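The shorts pile, and what I have learnt about folding denim 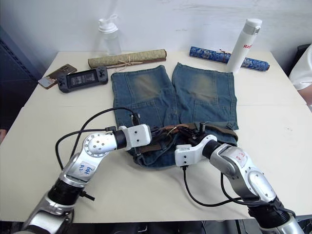

Denim shorts laid out flat, belt still in the loops or thereabouts.

Hello again from the sewing and mending corner! Last time I promised you all a piece on zips, and zips will come, but since then I have had so many questions about shorts (it's summer, I suppose, and everybody has been pulling things out of the bottom drawer) that I'm giving them the whole item.

I own far too many pairs. I went through the lot in June when we had the decorators in and every stitch of clothing had to come out of the bedroom, and I got to 14 before I stopped feeling amused and started feeling a bit ashamed. Most of them I never wear. Two don't do up. One pair has paint on it from a shed we no longer have. And nearly all of them had been put away any old how, so they had creases in places you really don't want a crease.

So, folding. My way used to be to grab the waistband, give a shake and fold in half in mid-air, and then wonder why one leg was always longer than the other. Bindu Kamath put me right on that when we were sorting donations together at the Comden hall. She lays everything down first. Flat on the table, front side up, legs pointing away from you and the waistband nearest your tummy, and then she smooths the legs down with the side of her hand. It takes a few seconds and the whole pile comes out the same size, which matters a lot when you're trying to get it into a box!

Belts I am still arguing about. Bindu takes them out every time. I leave mine in if it's the one I always wear with that pair, and then of course it twists round on itself and the waist goes all lumpy and the stack leans over. Lakshmi Subramaniam tells me she undoes the buckle, pulls the belt round until it lies straight and then folds the ends in over the waistband, and that does work, but only with a soft belt. A thick stiff one will spring back open the minute you let go. If you do take them out, roll them up and put them all in one place. I lost a very nice brown one for the best part of a year because I had rolled it up and put it "somewhere sensible".

After that it's one leg over the other, seam to seam, tuck the pointy bit of the seat in so you have a straight edge, and then bring the leg ends up to the waistband. If your drawer is deep, fold once more and stand them up on their sides. Mine is shallow so I stop there.

A few people have also asked about the worn look, the sort of faded yellowy-brown patches you get on the upper legs of a lot of shop-bought pairs. Please don't scrub at them! Annapurna Unnithan spent an evening on her son's shorts with a nail brush and washing-up liquid, convinced he had been sitting in something, and they had come like that from the shop. He was quite put out. If you aren't sure, look at both legs, as a pair of matching patches is usually there on purpose. For real marks, I turn the shorts inside out, wash them cool and hang them by the waistband, and I keep them off the radiator, which makes them like cardboard.

Thin denim between the legs is another matter and needs a patch behind it before it goes through. I use the good bits from old jeans for this, and Balakrishnan Rajan has just given me a whole carrier bag of offcuts, so if you want a piece come and find me. First come, first served, and there is some lovely dark stuff in there.

The next clothes swap at Comden is coming up and we would love more shorts in all sizes, children's especially. Clean, please, and pockets emptied (we had a door key last time, still unclaimed, silver with a bit of green string on it). Folded would be wonderful but we'll take them in a heap. Belts can come too, and there's a separate box for those by the door.

Zips next time. I mean it!

Kavitha Acharya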